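Subject: Re: [skekby-riders] May ride: route, feed stop, and the Penner climb

On the route question, Lakshmi Namboodiri wrote:

> I rode the proposed loop over the weekend and have a few concerns. The Penner climb comes too early. If we start at 7:30 everyone will hit it with cold legs, and the slower group will be spread out before we even get to the feed stop. Last year we lost 4 riders at the fork past the quarry and it took most of an hour to get everybody back together.
>
> Could we run the loop the other way? That puts Penner after the stop. I also think the stop itself should move to Pitico. There is water there and a place to lean bikes. The pullout we used last time has neither.
>
> One more thing, are we doing the long option to Drallesell again? I need to know before I print cue sheets.

I'm fine with reversing the loop. I went back through my notes from last year and the wind was out of the west all afternoon, so going the other way also gives us a tailwind on the flat stretch home. The only drawback is the left turn off the county road at the bottom of the descent. It's a fast corner and there is usually gravel on the inside. I'll put a marker 200 yards before it and I'd like one of the ride leaders to stand there until the last rider is through.

Total climbing comes out the same in either direction, 2,577 feet for the standard loop. Penner is a bit steeper from the west side. The first half mile is the worst part, and then it levels off past the church. Anyone running a standard double should think about a bigger cassette. I switched two years ago and haven't missed the top gear.

Pitico works for the stop. I'll ask about parking for the support car. Please bring your own bottles this time, as we went through far too many paper cups. Food will be the usual: bananas, boiled potatoes with salt, fig bars, peanut butter sandwiches. If you want gels or drink mix, carry your own. Several people asked for the potato recipe after the last ride. It's small potatoes, boiled until a fork goes in, drained and salted while they're hot. Wrap them in foil in pairs and they fit in a jersey pocket.
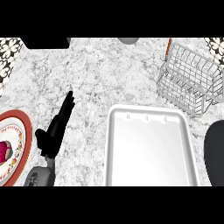
*Marble countertop, kitchen objects, and a plate (rendering)*

On Drallesell, yes, the long option is on, but only for people who reach Pitico by 10:15. After that everyone takes the short way back. It makes the full distance 139 kilometers, and I don't want riders out on that road without support late in the day. Lakshmi, please print cue sheets for both versions and put the cutoff time at the top in large type. Last year it was at the bottom and half the group missed it.

A few smaller items:

- Start is still the Skekby library lot. Park at the far end, away from the book drop.
- Roll out is 7:30. Please have your bike off the rack and tires pumped before then.
- Two spare tubes each, plus a pump or CO2. The support car will carry a floor pump and a few tubes in common sizes, but nothing for tubeless.
- Rear lights on for the whole ride, including in full sun.
- Regroup at the quarry fork. Wait there until your leader says to go.

I still need one more person to lead the middle group. The pace is easy on the flats and you don't have to be strong on the climb, but you do need to be willing to sit at the back and keep people together. Reply to me off list if you can do it.

If anyone has ridden the stretch between Penner and Pitico since the road crew was out there, let me know what the surface is like. I heard they chip sealed part of it.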